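Packing and Unpacking Area: Inspection Checklist with Comments

Site: Burdale, room 112
Date of inspection: 10/04/2025
Inspected by: Annick Millet
Accompanied by: Spyros Ristić
Copies to: Milovan Grgić, Frans Bakker
Form: Wamon 273, general workroom

Ratings used on this form are OK, Fix (to be done by the date given) and N/A. A comment is needed for every Fix and is welcome for anything else.

SECTION A. ENTRY AND FLOOR

A1. Door opens fully and is not blocked. OK.
Comment: The door closer was adjusted after the last round and no longer slams.

A2. Walkways clear and wide enough for a person carrying a carton. Fix, by end of May.
Comment: The aisle from the door to the tables was clear. The one along the back wall narrows where the spare chairs are stacked. Spyros will move the chairs to the storeroom across the hall. I walked it with an empty carton held in front of me and had to turn sideways.

A3. Floor clean, dry and free of loose packaging. OK.
Comment: Swept the evening before. One piece of strapping was picked up near the door and binned while we were there.

A4. Cords and cables off the walking route. OK.
Comment: The cord cover by the door has a lifted corner. Taped down for now. Dušan Kolev has a replacement on order from Keltier.

A5. Table skirts and cloths clear of the floor where people walk. Fix, by end of May.
Comment: The green cloths hang to the floor on the long table. A cloth that reaches the floor can be caught by a shoe or a cart wheel, and it hides whatever has been pushed underneath. Please pin or fold the hems up on the walking side. The other sides can stay as they are.

SECTION B. TABLES AND WORK SURFACES

B1. Tables stable, legs locked, no rocking. OK.
Comment: Each table was pushed by hand at both ends. The white one moved slightly until Spyros turned the foot on the window side.

B2. Surfaces in good condition, no sharp or lifting edges. OK.

B3. Surfaces cleared of used packaging during work. Fix, immediate.
Comment: Opened bags and wraps are being left where they were taken off. They slide, they get under people's hands, and small parts can be thrown out inside them. The rule in the room notes is that a bag is checked, flattened and put in the bin before the next item is opened. Milovan has agreed to go over this again with both shifts.

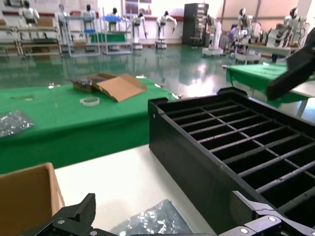
B4. Tape, cutters and markers have a set place. Fix, by end of May.
Comment: There is a tray for these on the shelf but it is not used. Tape rolls should go back to the shelf or onto the dispenser when not in hand. A roll left on its side can go over the edge of a table, and on a cloth the loose end picks up lint and has to be cut back. Cutters were all in the drawer with the blades in.

B5. Workbench behind the tables kept in order. Fix, by end of May.
Comment: Cluttered. Parts waiting for a decision are mixed with parts that are finished with. Frans asked for a shelf label for each of the two kinds and I agree. Nothing was hanging over the front of the bench, so I have not marked it as immediate.

SECTION C. CARTONS

C1. Cartons sound, with no split corners or soft bottoms. OK.
Comment: I lifted the ones in use and pressed on the base of each. One flattened carton in the storeroom has water staining and should go to recycling.

C2. Flaps folded right back or taped while a carton is open. OK.
Comment: Folded outward is fine. Half-closed flaps are what catch sleeves, and two people mentioned this from before.

C3. Cartons not overfilled. Fix, immediate.
Comment: Metal parts must not stick up out of a carton when it is carried or stacked. If they will not sit below the top edge, use a deeper carton or split the load over two. Long pieces go in first, lying down. I know this uses more cardboard.

C4. Cartons set back from the table edge. OK at time of inspection.
Comment: Keep a hand's width. There is no mark on the tables for this and I don't think one is needed.

C5. Cartons weighed and marked where heavy. N/A.
Comment: Nothing in the room on the day came close to the limit. The scale from Vukčević was last checked in May and the sticker is legible.

SECTION D. BAGS AND WRAPPING

D1. Correct bag used for the item. OK.
Comment: The silver bags and the clear grey ones are both in stock. Spyros showed me the list on the inside of the cupboard door that says which item goes in which. It is handwritten and fading. Please type it up.

D2. Bags lifted in a way that keeps the contents in. Fix, by end of May.
Comment: Bags should be lifted with the opening uppermost and folded over. A bag gripped at one end and stood up on the other side of the grip will show very little of what is in it, so feel along the full length before it goes anywhere. Empty bags have been found in cartons marked as full, and one was put away in the crate last month.
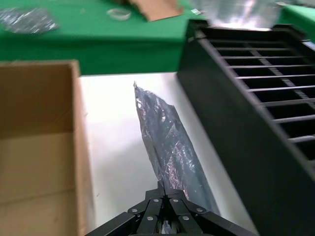 D3. Foil bags reused only if undamaged. OK, with a comment.
Comment: Creasing alone is no reason to throw a bag out. Look for pinholes by holding the bag up to the ceiling light with the opening toward you. Any bag with a hole, or with a corner that has gone white along the fold, is finished. Annick to bring a sample of each kind for the notice board.

D4. Waste bin for film and foil within reach. Fix, immediate.
Comment: There is one bin and it is by the door. A second should go at the end of the white table. Dušan has one in the hall cupboard and was going to bring it in the same afternoon.

D5. No bags stored near heaters or lamps. OK.

SECTION E. CRATES AND TRAYS

E1. Crates clean and free of cracks. OK.
Comment: I ran a cloth along the rims. A little dust, no splinters or broken ribs. Wipe down with a damp cloth only. The spray cleaner in the cupboard leaves a film on black plastic and makes it slippery.

E2. Compartments empty before loading. Fix, by end of May.
Comment: The compartments are dark and you cannot tell by glancing in from above. Use the flashlight on the hook. Spyros found a washer and a twist tie in one while I was there.

E3. Crate placed so that it can be reached without leaning over other work. OK.
Comment: It can be on either side, depending on who is working, as long as the space between it and the carton stays clear.
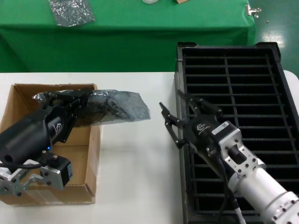 E4. Items moved from carton to crate with a clear space between. OK.
Comment: Milovan asked whether the carton and the crate should be pushed together to shorten the distance. I would leave them as they are. With the open carton on the left, the black crate on the right and bare white tabletop between them, a wrapped item has somewhere safe to be set down, and a loose end of film like the one on the grey bag shows up against the white before it can snag on the rim. Pushed together, the flaps would lie over the crate and would need to be held back each time.

E5. Crates not stacked above shoulder height. OK.

E6. Labels on the crates current. Fix, by end of May.
Comment: The location list by the door still gives last year's shelf numbers. Frans has the new list and will print 3 copies.

SECTION F. LIGHTING, AIR AND EMERGENCY ITEMS

F1. All ceiling lights working. OK.

F2. Extinguisher in place, in date and not blocked. OK.
Comment: Tag read and initialled.

F3. First aid kit complete. Fix, by end of May.
Comment: Short of adhesive bandages in the small size. Everything else was there, including the eye wash. Please write in the book when something is taken.

F4. Room temperature comfortable for standing work. OK.
Comment: One person said it gets stuffy when the door is kept closed. The vent was cleaned last year. Dušan will check the filter.

SECTION G. FOLLOW-UP

Immediate items are B3, C3 and D4. Milovan Grgić to confirm these by email to Annick Millet. All other Fix items are due by the end of May, and Spyros Ristić has the list.

A4 stays open until the cord cover arrives from Keltier, although it is rated OK with the tape on.

Next inspection uses the same form. Please keep this copy in the binder behind the previous one.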